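The Slow Business of Teaching a Robot to Shop

At Wellaletti, a contract data shop in a former tile showroom, the working unit is the episode. An episode begins when an operator presses a foot pedal and ends when the pedal is pressed again. In between, a person wearing a headset moves their arms, a two-armed machine follows, and every joint angle is written to disk. The current job, known as Groltgate, covers the movement of fruit between shelves and a basket. Its target is 2,714 accepted episodes. By May the team had 2,143. 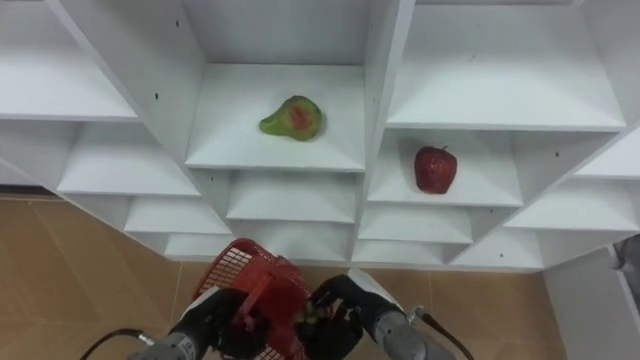
Acceptance is the hard part. An operator can complete a pick and still have the episode thrown out because the wrist stalled, the elbow swung wide, or one arm started before the other had settled. Reviewers play each recording at double speed and mark the hesitations. A policy trained on hesitant demonstrations will learn to hesitate, and in the same places.

Open shelving makes this worse. The dividers limit the angle of approach, and a gripper that enters too high meets the board above before it reaches the fruit. Operators are told to come in from the front, open wide, and correct once before closing.

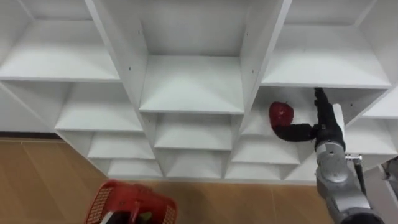

An apple in a right-hand cubby, with one finger of the gripper at its underside.

The control software, Stistine, maps the operator's hands to the robot's with a short delay. New operators notice the delay and fight it, overshooting and then pulling back. Experienced ones slow down until it stops mattering. Wellaletti's training plan allows two weeks for this, and the recordings from those weeks are kept in a separate folder that the training runs never touch. 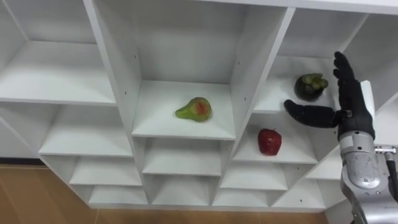

End effectors are a running argument in the trade. A simple gripper has few ways to fail and is easy to drive from a handheld controller. A five-fingered hand asks far more of the operator, who must shape a grasp as well as place it. Fruit is a fair test of the difference: a mangosteen, a pear and an apple, each in its own compartment, differ enough in outline that one rehearsed grip will not serve all three equally well. The hand also takes up room. With its fingers extended it can block a good part of the shelving from the head camera, and an operator working from that view has to remember what lies behind it.

Vörös, the scheduling tool, assigns the starting layouts. It varies which compartments are filled and which are left bare, and it will not issue the same layout twice in a shift. Operators dislike it. Left to themselves, they drift toward the middle shelves, where the reach is comfortable, and the data drifts with them.

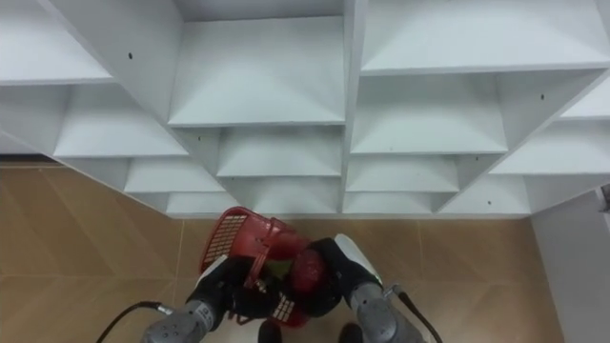 4 min read

Two-armed episodes carry their own rules. When both grippers hold the basket, any mismatch between them goes straight into the plastic, so the arms must move as a pair. The reviewers' sheet has a line for basket tilt and another for cable clearance. Nearly 900 episodes have been rejected so far, most of them on the first of those two lines, and the layouts they used have gone back into the queue.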